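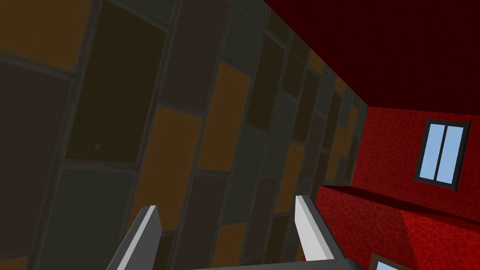 Tiled wall and red ceiling, rendered interior.

Skokis: Progress Report to the Hendham Fund
Reporting period ending February

1. Summary
Work on Skokis, our puzzle and exploration game for home consoles, continued throughout the period. The second chapter can now be played from start to finish, and the grant remains within budget. One milestone, the shared-screen mode, has been moved to the next period with the Fund's agreement.

2. Work completed
The Khunthong chapter contains 9 puzzles, all of which are in the current build. The save system has been rewritten so that players may stop at any point and return without losing progress. Loading between areas is now shorter, although the harbour section still pauses noticeably on older consoles.

Text size, button layout and subtitle settings were added to the main menu. These were conditions of the award and are now considered met.

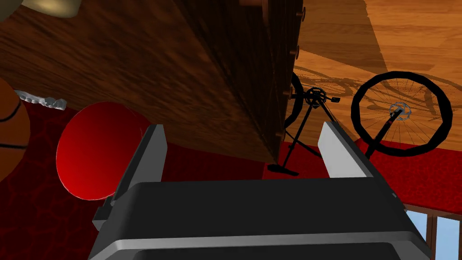 3. Player testing
Testing was carried out by Wukton under the existing contract. 100 players took part and 600 comments were received, many of them concerning the map. Players found it hard to tell which doors they had already opened, and several gave up on the bell puzzle altogether. The map has been redrawn. The bell puzzle is still under discussion — the writing team would prefer to keep it as it stands, while the design team has asked for a second hint.

4. Delays and risks
The shared-screen mode was delayed by a fault in the way the game reads two controllers at once. A repair is in place but has not been tested on all machines. Should it fail, the mode will be offered as an update after release.

Music for the closing chapter has not yet been delivered. A revised date has been requested from the composer's agent.

5. Spending
Spending on staff and equipment was in line with the forecast. The sum set aside for translation has not been used and we ask that it be carried forward.

6. Next period
Shared-screen testing, the closing chapter and the first translated text are planned. A new build will be sent to the Fund with the next report.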